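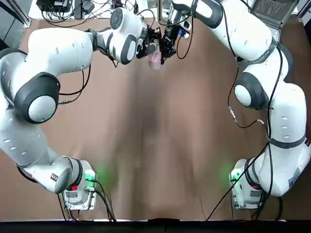
Community > Tech Around the House > Robots and Gadgets

Can a robot really do chores yet, or is it all demo videos?

Leonie Sperling
I've been reading up on home robots for weeks and I'm completely hooked. My son just started in a lab at his college, and he keeps telling me two-armed setups can now fold washcloths and pass things from one hand to the other. I love it! But I run a small alterations shop in Rurnia, and what I want to know is pretty practical. Could a pair of arms on a bench sort buttons, match socks or fold finished shirts today, without somebody standing over it all day? I don't need it fast. Overnight would be fine. And if the shop is too much to ask, what about plain old laundry at home?

Uwe Albers
Short version: sort of, and it's getting better so quickly that I'd ask again next October.

I help out with a two-arm bench at a makerspace (we named it Una) and I could talk about it all night. The job we picked was small soft stuff – pick up a little cloth pouch with one gripper, hand it to the other, drop it in a tray. A four-year-old does that without looking. We recorded 112 runs with a person steering the arms before it would try the thing alone, and then on a good evening it got through 29 in a row. I was cheering like it was a ball game.

Then we moved the lamp and it missed the next five.

So for your shop:

Buttons: yes, if they're spread out flat and you only sort by color or size. A heap is much harder.
Socks: matching is easy for the camera, picking one limp sock out of a pile is the hard part.
Shirts: towels first. A square towel laid flat is doable. Collars and sleeves are still slow, and you'd refold a lot of them.

Overnight with nobody there, I wouldn't. One dropped item and ours will happily keep going through the motions with nothing in its fingers. Also, budget more time for cables and bolting things down than you think.

Do visit your son's lab though, and bring a bag of your real buttons! People who work on this love getting odd stuff to try.

Ilse Diekmann
My robot vacuum is great, so yes.

Asuka Uchida
Agree with Uwe on towels. The handoff between the two hands is the bit I'd watch closely if you get to see one running. Ask them to use something floppy and then ask for the same thing with the object turned sideways – you'll learn more from that than from any video. For the shop I'd get a cheap folding board now and keep following the robots for fun. I do both.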